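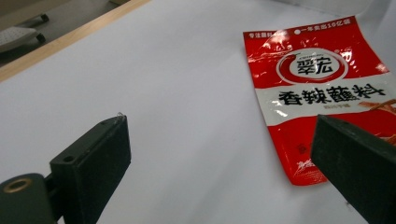 One red dipping seasoning packet, out of the drawer and onto the white table.

I have a packet problem. Soup bases, dipping spices, taco mix, yeast, those skinny envelopes of gelatin I buy every May when I get ideas about strawberry pie — they all used to live in one deep drawer, and whatever I wanted was always at the bottom, folded in half.

So last weekend I dumped the whole drawer out and started over, and I'm so pleased with it that I keep opening it just to look!

First thing, clear yourself a big flat surface. A pale table is great for this (mine has a light wood edge, so nothing hides against it). Lay everything flat and face up. If you shop at international groceries like I do, you'll have some labels you can't read, and it helps to sort those before they go back in the dark. I stick a strip of masking tape on the back and write what it is and when I bought it. The red packet has Chinese on the front, so the tape on that one says DIPPING SPICE, AUGUST.

Next, feel for clumps. Pinch each packet along the bottom. Powder that has gone hard as a rock has had moisture get in, and out it goes. A few soft lumps will usually break up with your thumbs. Shiny film packets crinkle and crease even when they're brand new, so don't toss one for looking rumpled, but do run a finger down the seams.

Then stand them up like file cards. I bought a Clokent drawer bin that holds 18 packets, but a shoebox lid cut down and taped works just as well and I used one for years. Tall ones at the back, newest behind oldest. Opened packets get the top folded over twice and a clothespin, and they go right in front so I'll use them up.

One more thing — keep the bin away from the stove. Mine was in the drawer beside the oven for ages, and the steam got into everything. It's over by the bread now.

Next up is the tea shelf, and I may need a bigger table.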